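发件人:Yasuo Kamata
收件人:厨房自动化讨论列表
日期:2019年1月
主题:Re: 夹爪采购预算,到底该先买什么

各位好:

先跟大家拜个早年。上周就想回这封信,结果一直在跑Clostside那边的仓库,晚上回到住处只想睡觉,拖到今天才坐下来慢慢写。我的中文是在广州工作那几年学的,写长了难免啰嗦,请大家多包涵,看到哪里不通顺就当没看见吧。

先把原来的问题引在下面,免得新加入的朋友要去翻存档:

> 大家好,我们实验室今年准备做厨房台面上的取放任务,对象就是普通家庭里的瓶瓶罐罐,调料、干货、小包装之类。
> 经费批下来了,但不算宽裕,要在6月之前花完,过了就收回。
> 现在组里有两种意见。一种是先买一台像样的机械臂,Provton的那款大家都看中了,别的以后再说。另一种是先买手持夹爪,让人拿着去采数据,机械臂晚一点再订。
> 我自己偏向前一种,总觉得没有臂就不算开工。但是管账的老师问我,臂到了以后头三个月做什么,我答不上来。
> 另外备件要留多少?报价单上的“易损件包”有没有必要买?
> 还有一个小问题:采数据用的道具算设备还是算耗材?财务那边让我们自己写清楚。
> 有经验的前辈请不吝赐教,先谢过了。

读到“我答不上来”这一句,我笑了好一会儿,因为这也是我当年的处境。那时候我们也是先订的臂,等货等了很久,到货以后又发现桌子不够稳,重新做底座,再等一轮。臂装好了,夹爪的接口又对不上,转接法兰要另外加工。整个春天,那台漂亮的机器就盖着防尘布站在墙角,来参观的人都要跟它合影。

所以我的意见比较明确:先买手持夹爪,先采数据,臂放到下半年。如果财政上必须在6月前付款,那就先签臂的合同、付首款,把交货期写到后面去,供货商一般是愿意谈的。这样管账的老师问头三个月做什么,您就有话可答了。

下面按我的习惯,一笔一笔讲。

第一,手持夹爪的数量。买2把。一把用着,一把备着,采集的人在外面跑,螺丝松了、丝杆卡了,换一把接着干,晚上回来再修。只买一把的话,坏一次就停一天,人工钱比夹爪贵多了。我们一开始用的是Koddale的成品,做工没话说,可是换一对指尖要寄回去,来回的时间很伤人。后来改成自己打印外壳,金属件找Kuroda配,坏了当天就能补上。各家情况不同,要是组里没有喜欢拧螺丝的同学,还是买成品省心。

第二,易损件。报价单上的那种“易损件包”,我劝您先别勾。把清单要过来,一项一项看,里面常常有一半是您根本用不坏的东西。真正消耗的是指尖的贴面、固定用的小螺丝,还有打印件里的螺纹嵌件,拆装多了会松动。我们头一年在这些零碎上报了400元,这个数字拿去给财务看,他们还以为少写了一个零。省下来的钱可以多打几套指尖,宽的窄的、平的弯的都试一试。

第三,存储和电脑。这一块大家最容易漏掉。视频录下来占地方,备份又要再占一份,整理、筛选、标注都得有人有机器。我们第一次做预算,硬盘那一栏干脆是空的,后来从差旅里挪,被问了两次话。请一定单独列一行,宁可写宽一点。

第四,道具。您问算设备还是算耗材,我们的做法是全部进耗材,按批次报,附一张购物小票和一张清单。清单上写品名、净含量、容器的形状,这几样以后做数据表也用得上,一次写好,省得回头再补。我们首批道具一共67件,都是在住处附近的超市和菜市场买的,收银的阿姨一度以为我要开小饭馆。

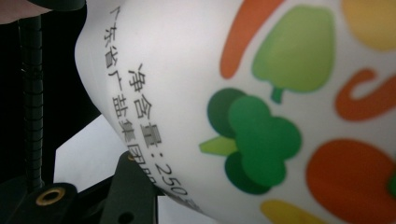 说到道具怎么挑,我有一点固执,喜欢买真东西,不喜欢买那种教学用的素色方块和圆柱。素色模型便宜、整齐、摞起来也好看,可是家里的台面上哪有这样的东西呢?像广盐的这种白色塑料容器,侧面是弧的,印着字,旁边还有胡萝卜、西兰花这些卡通蔬菜,手持夹爪凑过去的时候,白的曲面占掉一大片画面,字顺着弧面就歪了。这种近距离的样子,用素色圆柱怎么摆也摆不出来。它又不贵,哪怕同一种多买几件,在预算表里也就是很小的一行。我建议您把这类带弧面、带印刷图案的容器单独算一组,圆的、方的、扁的各配一些,再留点余钱,采到中途总会想起还缺什么。食品类的请记得写上开封日期,我们有一袋虾皮忘在柜子里,那个味道,过了一个夏天同事们还在提。

第五,人工。采集是体力活,手腕会酸。一个人连续拿着夹爪做,我们定的是每次最多18分钟,到点换人,换下来的人去摆道具、记表格。这样排班就至少要两个人同时在场,劳务费请照两个人报。只报一个人,后面一定要自己顶上去,我就顶过,右手贴了好几天膏药,连筷子都是用左手拿的。

第六,臂。Provton那款我在展会上摸过,没有长期用过,不敢多说。只提醒一件事:问报价的时候,请供货商把底座、转接法兰、急停、线缆和上门调试分开列价。合在一个总数里看着爽快,等要砍预算的时候,就不知道该从哪里下手了。夹爪的尺寸也请先定下来,臂上用的和手上拿的,指尖最好是同一套,法兰的图纸可以一起发给厂家,让他们确认过再签字。

底座也值得多啰嗦一句。实验室里常见的那种带轮子的架子,锁住了也还是会晃,至少我们的那台会。请在订臂之前先把桌子的承重和安装孔位量好,把图发给供货商看。我们重新做底座那次,光是搬桌子就惊动了半层楼,隔壁组的老师还帮忙抬了一个角,到现在我还欠他一顿饭。

差不多就这些。我手边有一份做预算用的表格,栏目比较细,是几年里慢慢添出来的,有的备注写得像日记。需要的朋友单独给我写信,我把里面的价格删掉以后发给您,价格各地差得多,看了反而容易误会。

另外想反过来请教列表里的各位:指尖贴面你们现在用什么材料?我们用的那种硅胶片,供货的小店搬家以后就联系不上了,手里剩下的撑不了多久。有靠得住的店,麻烦告诉我一声,邮费我来出都行。

祝大家工作顺利,身体健康。

Yasuo Kamata
写于Clostside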